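Werkstattbrief Manditz, Februar

Kabel, Papier und die hintere Bank

Kurz und ein bisschen durcheinander, der Brief muss heute noch raus. Die Aufräumrunde ist durch, zumindest der größte Teil. Regal an der Fensterseite leer gemacht, ausgewischt, wieder eingeräumt. Die Schubladen mit den Steckern sind neu sortiert, die mit den Schrauben noch nicht. Wer zwischendurch Zeit hat: die Schale mit dem gemischten Kram steht neben dem Waschbecken, Sortierkästen liegen daneben.

Zum Geld, weil mehrere gefragt haben. Ausgegeben haben wir 274 Euro, das meiste davon für Klettband, Papier und die neuen Kästen von Sial. Die Kästen sind etwas flacher als die alten, passen aber in dieselben Schienen. Deckel gehen schwer zu, wird hoffentlich besser.

Dünne Kabel, lange Schlaufen

Das eigentliche Thema diesmal. Die dicken Verlängerungen hängen ja inzwischen ordentlich an den Haken, Größe nach Größe, das klappt. Bei den dünnen schwarzen Leitungen auf den Bänken sieht es anders aus. Die hängen in Bögen nach oben, nach rechts raus, links wieder runter, und irgendwo baumelt ein kleiner weißer Stecker mit drei Kontakten. Schwarz vor weißem Papier sieht man jede Schlaufe, da gibt es nichts zu beschönigen.

Also bitte: Überlänge nicht einfach hängen lassen. Locker in eine Schlaufe legen, Klettband drum, fertig. Nicht knicken, nicht stramm ziehen. An allem, was sich bewegt, muss Spiel bleiben, sonst zieht es am Stecker. Kabelbinder aus Plastik nur dort, wo wirklich niemand mehr ran muss. Die Seitenschneider-Kratzer an den Isolierungen kommen fast alle vom Aufknipsen zu fest gezogener Binder.

Klettband liegt in der roten Kiste unter der Treppe, 32 Stück abgelängt, der Rest auf der Rolle. Kürzere Stücke bitte selber schneiden und nicht die fertigen halbieren. 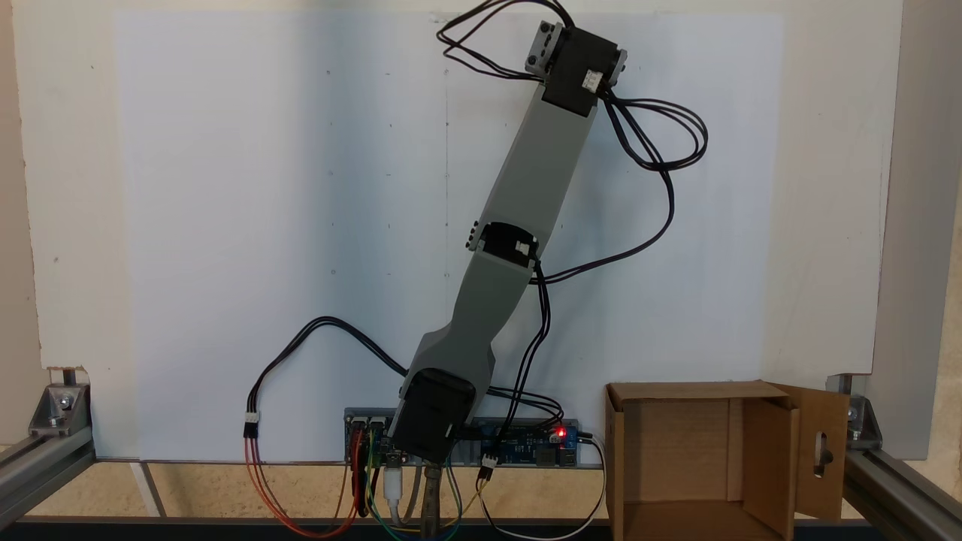
Weißes Papier an der Rückwand

Das weiße Papier vor der weißen Platte bleibt. Es hat sich bewährt, man findet Kleinteile schneller und Fotos für die Doku werden deutlich ruhiger. Ein paar Sachen dazu, die beim letzten Wechsel aufgefallen sind:

Große Bögen nehmen und nicht stückeln. Jede Naht wirft einen Schatten und sammelt Staub. Die Rolle von Oron ist 4 Meter lang, das reicht für mehrere Wechsel, wenn man nicht großzügig abreißt. Lineal anlegen, Messer nehmen.

Klebeband immer an den Ecken zuerst, dann die Kanten, von oben nach unten glattstreichen. Das beige Malerkrepp geht wieder ab, das durchsichtige nicht. Wer schon mal versucht hat die Reste von der Platte zu kratzen, weiß bescheid.

Nicht auf das Papier schreiben. Auch nicht mit Bleistift, auch nicht ganz klein am Rand. Notizen kommen auf die Zettel im Kasten.

Flecken: wenn es nur Staub ist, trocken abwischen. Bei Fett oder Lötzinn gleich wechseln, da hilft nichts mehr.

Platinen und offene Kontakte

Offene Platinen stehen bei uns gern mal direkt auf der Bank, und davor liegt dann die Schraube, die gerade runtergefallen ist. Bitte die Fläche davor freihalten, eine Handbreit genügt. Keine Becher, keine Metallspäne, keine losen Schrauben. Strom weg, bevor etwas umgesteckt wird, das gilt auch für „nur ganz kurz“. Und die kleinen weißen Stecker am Gehäuse anfassen und nicht an den Adern ziehen. Drei ausgerissene Leitungen seit dem Herbst, alle an derselben Stelle.

Etiketten

Sind da. Eine Packung von Galtari mit 1000 Stück, schmal, weiß, lassen sich um dünne Leitungen falten. Beschriftung bitte an beiden Enden, sonst nützt sie wenig. Druckbuchstaben. Kürzel wie auf der Liste an der Tür, keine eigenen Erfindungen. Wir hatten zuletzt zwei verschiedene „L2“ auf einer Bank, das hat einen halben Abend gekostet.

Der feine schwarze Stift verwischt auf den Etiketten, wenn man sofort drüberfährt. Kurz liegen lassen. Der dicke ist besser, braucht aber Platz.

Noch offen

– Schublade mit den Schrauben, siehe oben
– Lampe über der hinteren Bank flackert, Ersatz ist bestellt
– Haken für die mittellangen Verlängerungen fehlen noch
– Altpapier muss dringend raus, die Tonne im Hof ist wieder frei

Nächste Runde dann im März, Beginn 18 Uhr, Hintereingang. Die Vordertür klemmt bei Kälte und wir hören die Klingel hinten nicht. Handschuhe mitbringen wer welche hat, Besen sind genug da. Kaffee gibts auch, Tassen bitte selber mitbringen, die alten sind fast alle ohne Henkel.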